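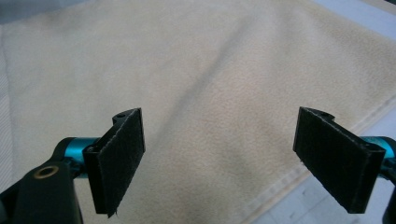
Pernby moves discharge summaries to same-day release

13 November 2024

The outpatient and day surgery sites at Pernby have changed the way discharge summaries are written, checked and sent. Under the old process, a summary was drafted by the treating team, held in a shared queue for coding, and released to the patient's primary care office only after the coding step had closed. Under the new process, clinical release and coding run separately. The summary goes out when the responsible clinician signs it, and coding is completed afterward against the signed version.

The change took effect first at Timau, the smaller of the 2 sites, and was extended to Entwistle after one full billing cycle. Both sites now work from the same template.

An internal review last spring looked at 1,000 closed episodes from the day surgery list. The main source of delay was the wait between the end of drafting and the start of coding, during which no work was being done on the document. Drafting took less time than expected. Summaries finished late in the week were the worst affected, as the coding desk did not run on weekends and the queue was worked in order of arrival.

The review also found that the old template asked for information already held elsewhere in the record. It had 88 fields, many of them left blank or filled with a repeat of the admission note. The new template has 17. Allergies, current medications and implant details are pulled in from the record and must be confirmed by the person signing. The fields that still need free text are the reason for admission, the procedure performed, findings, changes to medication, follow-up required, and who is responsible for each follow-up item.

That last field caused the most discussion during testing. Primary care offices had reported that phrases such as "repeat bloods in due course" did not make clear who was to order the test. The template will no longer accept a follow-up item without an owner and a time limit. If the owner is the primary care office, the item appears in a separate block at the top of the first page.

Summaries are sent through Drudia, the document exchange already used for referral letters. Offices connected to Drudia do not need to change anything, although they may see summaries arrive in a different folder from the one used before. Offices that still receive paper will continue to do so, with printing and mailing handled at Entwistle for both sites.

Corrections are handled as follows. A signed summary cannot be edited. If the coding desk finds a conflict between the summary and the procedure record, it sends a query to the signing clinician, who may issue an addendum. The addendum carries its own date and states which field it replaces. Both documents stay in the record. Receiving offices should file the addendum with the original and should not discard the earlier version.

Pending results are treated differently from corrections. Where pathology is outstanding at discharge, the summary is released with the item marked as pending, and the result follows as a separate report. It is not necessary to wait for the result before signing. Teams at Timau had been holding summaries for this reason, and the practice has now stopped.

Finance staff asked whether early release would increase the number of rejected claims. Claims continue to be built from the coded record and are not affected by the date on which the summary is sent. The coding desk's own deadline has not changed. Rejections will be reported by site in the usual quarterly pack, with queries raised after release shown on a separate line so that the two processes can be compared.

Access rights have been reviewed as part of the work. Signing is limited to clinicians with admitting privileges and to advanced practice staff named on the day surgery schedule. Temporary staff may draft but may not sign. Where the signing clinician is off site, remote signing is available on hospital-issued devices only.

The old template will be withdrawn in December. Drafts still open in it at that point will have to be re-entered, and teams are asked to close them before then. Short training sessions are listed on the staff calendar for both sites, and the field guide is stored with the other documentation standards under "Discharge."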